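BRULTUNVILLE, November – Anyone who has ever pulled open a kitchen drawer looking for one small part and found a whole family of small parts looking back will be glad to hear that Lamis, the Brultunville household storage company, is bringing its Odds & Ends Days back to the Rusnák Building this month. The doors open at 10 a.m., there is no charge, and you are warmly invited to bring the drawer with you!

The idea is as simple as it was when we started. Visitors carry in their jars, tins and shoeboxes of loose things (clear plastic pieces, caps, knobs, bolts, bits of shiny metal that must have belonged to something once) and spread them out on our long tables. Our staff will be on hand with trays, labels and plenty of soft rubbery bands, and together we sort, match, bundle and pack until everything has a place to go home to. Last year visitors filled 213 trays, and a good many people stayed well past lunch because they had gotten to talking with whoever was across the table.

New this year is the Funus table, named for our new line of small-parts trays, where you can bring the pieces you can't put a name to. Set them out, leave a card beside them, and see if another visitor recognizes what they came from. We will also give a short talk at 2 p.m. on keeping small clear parts together, a subject we get more letters about than you might expect. A band around the edge makes a see-through piece much easier to spot on a patterned countertop, and a bit of color helps too.

We have set aside 3,000 bands and 300 starter trays to give away, one tray per household, while they last. Children are very welcome, though we do ask that a grown-up stay with the little ones, as many of the parts are small enough to swallow. Coffee and cider will be served in the hallway, away from the trays.

Parking is behind the building, and the side entrance has a ramp. If you have a large collection to bring in, please ring the bell there and we will come out with a cart. 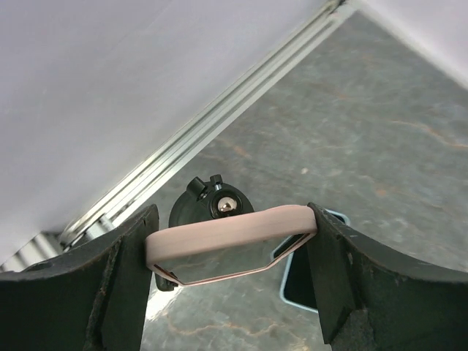
Lamis Home Storage – Community Events Team

A pale pink band around a clear, flat piece, with a rounded black part behind it.

About Lamis: Lamis makes trays, boxes and drawer dividers for the home from its workshop in Brultunville. Press inquiries are welcome at the front desk of the Rusnák Building during office hours.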